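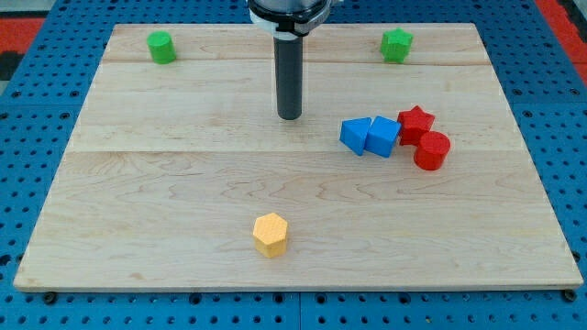 Pale board with wavy grain, made up from planks joined along their edges.

Home Courses Handouts Reading list Contact
7 min read
24 shares 2 comments

Handout 2: Wood and water
Course notes by Reinhold Bauerfeind, to go with the session on 23rd April

Last time we looked at how a tree is put together, and got as far as the difference between sapwood and heartwood. Keep those notes handy, as we'll lean on them a fair bit. This session is my favourite of the whole course. Once you understand how water gets in and out of wood, a huge number of everyday puzzles fall into place: the door that sticks in wet weather, the tabletop with a split in one end, the old drawer that rattles in winter, even the shape of a panelled door.

Where the water is

Think again about the bundle of drinking straws from last time. Each straw is a cell, dead and hollow in most of the trunk, with a wall around an empty middle. In a living tree there is water in two places. Some of it sits in the hollow of the straw, and we call that free water. The rest is held within the wall of the straw itself, in among the cellulose, and that is bound water.

When a tree is felled and sawn up, the free water leaves first. It goes quite easily, and the plank gets a lot lighter. What it doesn't do at this stage is shrink! You can lose a great deal of weight from a green plank and find it is just as wide as the day it came off the saw. People are often surprised by this and I love showing it with a ruler and a set of kitchen scales.

Then comes the moment when the hollows are empty and the walls are still full. This is called the fibre saturation point. For most timbers it falls somewhere between a quarter and a third of the dry weight of the wood. From here on the water has to come out of the walls, the walls get thinner as it goes, and the whole plank shrinks with them.

So: above fibre saturation, weight changes and size stays put. Below it, both change. If you write down only one thing from today, write that down.

Measuring moisture content

Moisture content is the weight of the water divided by the weight of the dry wood, given as a percentage. Do notice that it is divided by the dry weight and never by the total. That is why very wet wood can have a moisture content of well over 100 per cent, which looks like a mistake the first time you meet it.

Worked example. We cut a sample of ash from the middle of a plank, well away from the ends, and weighed it at 583 g. It went into a low oven, just above the boiling point of water, for 24 hours, was weighed, and went back in until the weight stopped dropping. It came out at 500 g.

Water lost: 583 - 500 = 83 g
Moisture content: 83 / 500 = 0.166, or 16.6 per cent

That's a fair figure for timber that has been stacked outside under a cover in Britain. It is too wet for furniture in a heated house, and this plank would carry on shrinking once you brought it indoors.

Try the sum again with a sample that starts at 1000 g and dries to 625 g. (The answer is at the end. Have a go first!)

Electric meters with two pins are much quicker, and they work because damp wood carries a current better than dry wood does. They need setting for the species, they read only as deep as the pins go, and they get vague once you are above fibre saturation. Oven drying is slow and spoils the sample, but it's the one to trust if the two disagree.

Three directions

Now for the really good bit. Wood does not shrink by the same amount in every direction.

Along the grain, the length of the plank: hardly at all. For ordinary work you can forget about it.

Radial, from the centre of the tree out towards the bark: a fair amount.

Tangential, following the curve of the growth rings: the most, and commonly close to twice the radial figure.

Why along the grain is so small comes back to the straws. The long chains of cellulose in the cell wall run mostly lengthways, and the water squeezes in between them and pushes them apart sideways. It can't make them any longer. Why radial is less than tangential is a messier question, and the books don't all give the same answer. The rays that run out from the centre like spokes probably hold things back a bit. The difference between the early and late wood in each ring has something to do with it too. If you'd like to read more, the second title on the reading list has a whole chapter, and it is much livelier than the cover suggests.

What this does to a plank

Draw a circle for the end of a log and fill in the rings. Now draw a plank across it, near the top, so that the rings meet the wide face at a shallow angle. This is a plain-sawn or flat-sawn board. Its width lies mostly in the tangential direction, so it will move a lot across its width. The rings curve through it, and the face nearer the bark follows them more closely than the face nearer the centre. The bark side therefore shrinks more, and the board cups. The old way to remember it is that the rings try to straighten themselves out as the wood dries. It isn't quite what happens, but it gives the right answer every time.

Now draw a plank straight out along a spoke of the same circle. This is quarter-sawn. Its width is radial, so it moves less and stays flatter. In oak you also get that lovely silvery fleck where the rays show on the surface. It costs more, as the log has to be turned more often on the saw and there is more waste.

A square piece cut with the rings running from corner to corner will dry into a diamond. A round peg turned from green wood will dry into an oval. Chair makers have put this to work for centuries: a dry rung goes into a leg that is still slightly damp, the leg shrinks round it, and the joint grips tighter than any clamp could make it. I think that's wonderful, and it needs no glue.

Wood never quite stops

Seasoned timber goes on trading water with the air for as long as it exists. Leave it in a room for long enough and it settles at a level that depends mostly on the humidity, and a little on the temperature. This is its equilibrium moisture content. In a centrally heated living room in winter the air is dry and the wood loses water. By July, with the heating off and the windows open, it has taken some back. A wide tabletop grows and shrinks across its width through the year, every year.

Varnish and oil slow this down. They don't stop it. A good coat of varnish evens out the quick changes, say a couple of damp days, and lets through the slow ones.

Living with movement

There is no holding wood still, so the trick is to let it move where it does no harm. Have a look round your own home for these before next time:

Frame and panel doors. The panel sits loose in a groove and can swell and shrink without pushing the frame apart. If you find an old one, look for a thin unpainted strip along the edge of the panel where it has shrunk back.

Tabletops held down with buttons or slotted screws. The top slides a little over the rails below.

Floorboards with a gap hidden under the skirting.

Made-up boards, where narrower pieces are joined edge to edge with the grain all running the same way. The whole lot moves together across the width and the joints aren't strained. Turn one of those pieces through a right angle and you have trouble waiting.

Clapboard and other outside cladding, where each board is fixed near one edge only and the next one laps over it.

And look for the failures as well, which teach you just as much. A split in a solid top that was screwed down tight all the way across is the classic one.

Words to know

Free water, bound water, fibre saturation point, moisture content, equilibrium moisture content, radial, tangential, flat-sawn, quarter-sawn, cupping.

For next time

Find one thing in your house that has moved, and work out which direction the rings run in it. You will usually need to see the end grain, so a torch helps. Make a quick sketch with the rings drawn in and an arrow to show the movement. Rough is fine!

If you have a piece of fresh-cut branch, weigh it and measure across it now, leave it somewhere airy out of the sun, and keep a note of both figures each week. Paint the ends if you can, as they dry much faster than the sides and that is where the cracks begin. We'll put everyone's results on one chart when we get to drying and kilns.

Answer to the sum: 375 / 625 = 0.6, so 60 per cent. That is well above fibre saturation, so the sample would have lost a good deal of weight before it started to shrink.

Previous handout Next handout Back to top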